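Shayne Kingi
Mon 3 August

Laundry thread. I changed how I fold in July and a few people asked what I do now, so I'm writing it down once.

1/ I fold on the big table. The bed was too soft and too low, and my back hurt by the second load. Standing height is better for me, even if it means clearing the table before dinner.

2/ The table gets a cloth first. Bare wood lets shirts slide around, and anything with a zipper leaves marks. Mine came from Skerkorari in the clearance bin. It wrinkles the minute you put it down and I don't iron it.

3/ Dark clothes go first. They show lint, and I want them off the cloth before the towels come out.

4/ For pants: shake them out hard by the waistband, lay them flat, one leg over the other, smooth toward the hems. Then fold in half and in half again. If they hang over the edge of the table, pull them all the way up before you start or the crease goes crooked.

5/ Shirts: face down, sleeves in, sides in, bottom up. I tried the folding board from Clullusine for 2 weeks. It works, but it's one more thing to store, and my shirts are different sizes.

6/ Finished piles go on the chairs. One person per chair. Everyone picks up their own before bed — that rule has cut down on the arguing.

7/ Someone asked if the throw pillows get washed too. Covers only, cold, zipped shut, every other month. The inserts get aired outside when it's dry.

8/ Socks I leave in a bag until the end. I match them sitting down with the radio on. Singles wait a month and then they're rags.

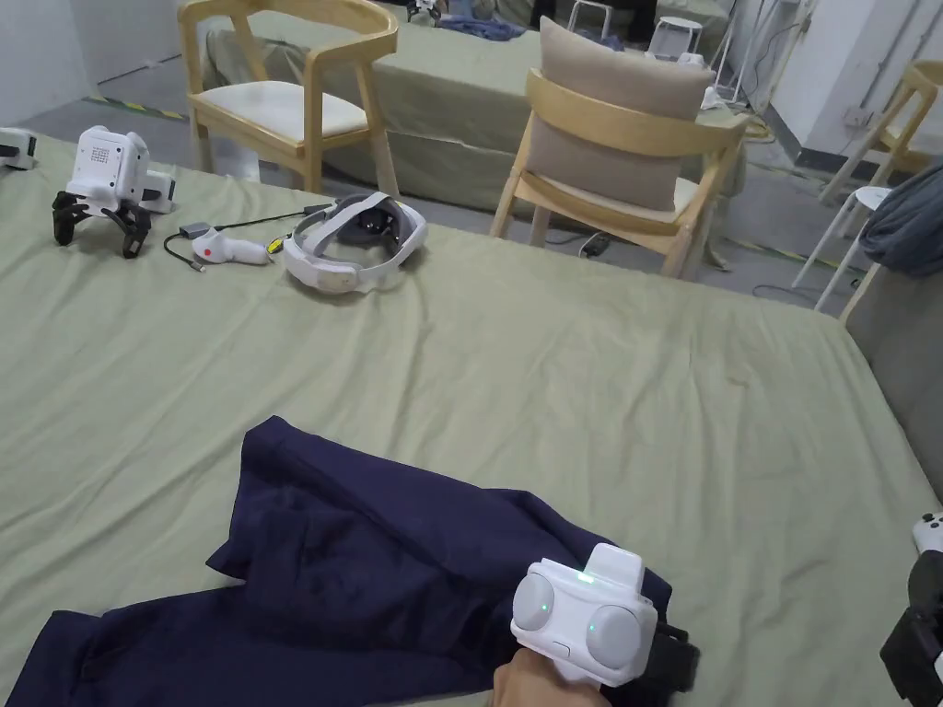
HOME / LAUNDRY & LINENS

9/ Sage green is the color, for those who asked about the cloth. Navy shows up well against it, so I can find a sleeve or a leg in a heap pretty fast.

10/ Still undecided on whether to get a second cloth so one can be in the wash. Tillari has a heavier cotton one. If you own it, tell me whether it shrinks.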